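Kotthorpe Table Kitchen: frequently asked questions

Last updated December 2025

The Table Kitchen is a small set of tableware, pretend food and a toaster oven that you can borrow from Kotthorpe for cooking talks, life-skills sessions and play groups. Most questions we get are about setting up and washing up.

What do I need to have at my end?

A table with a flat top and a power point close by. A plain white table is easiest for group work, as people can pick out the colours from the other side. Screw holes and small scuffs in the top don't matter, but put a mat down if the surface has splinters.

Where should everything go?

Put the toaster oven at one side first, then the plates and cups. The large round plate goes towards the back with the sauce bottle laid across it. Keep the mug near the oven door if your session is about hot drinks and burns, otherwise move it well away.

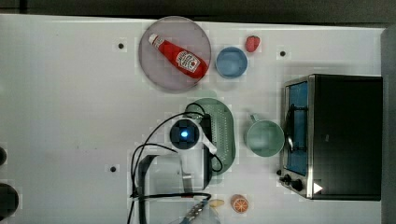
Large plate, sauce bottle, green mug and toaster oven on the white table.

The layout card in the lid shows one arrangement. You're welcome to use your own.

Is the perforated green piece a plate or a drainer?

We list it as a drainer. Groups use it as a serving plate too, mostly for the strawberry and other dry bits and pieces. It has a lot of small holes, so don't put sauce or anything runny on it unless there's a tray underneath.

How do I clean the holes?

Warm water, a drop of detergent and a soft brush. Brush from both sides, rinse, then hold it up to a window. Blocked holes look dull when the light is behind them. Don't poke them out with a skewer or a metal pick. Crumbs that have dried on will usually lift after 11 minutes in a sink of warm water.

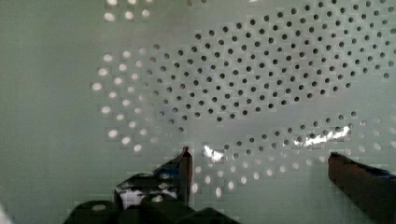 One borrower wrote to us in May to say that an old toothbrush did a better job than the dish brush, especially along the rows closest to the rim, and that it was worth drying the drainer upright overnight before packing. We've tried the toothbrush and agree. Please use a clean one.

Can the plates and cups go in the dishwasher?

We ask that you wash them by hand. The tinted plates go cloudy in a machine, and we've had to retire 3 of them already.

Can we turn the toaster oven on?

Yes, if an adult stays with it. Turn both knobs off and unplug it at the wall before you pack up. Keep plates, cups and pretend food out of the oven altogether. None of it is made to be heated. Cords should be kept clear of the oven door.

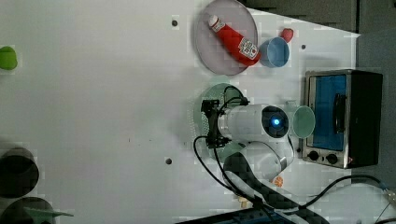 Borrowing and returns

How much does it cost?

The hire fee is $34 for 2 weeks, including the carry tub. Extensions are fine if the next group hasn't booked. Email the Brilano desk before your due date.

What if something goes missing?

Tell us when you bring the set back. Small things like the strawberry and the little round pieces roll off and end up under cupboards, so have a look along the skirting boards first.

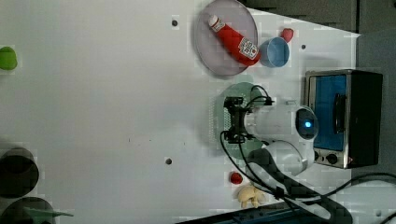 If it still hasn't turned up, we replace it from the spares drawer at no charge. Plates and cups are charged at cost. We don't charge for scratches or general wear.

Can we put real sauce in the bottle?

No, please leave the bottle closed. Bring your own sauce and take it home with you.

Where do I pick up?

Pick-up and returns are at the Bangash Street counter. The Brorkevari store only holds spare tubs and can't take returns.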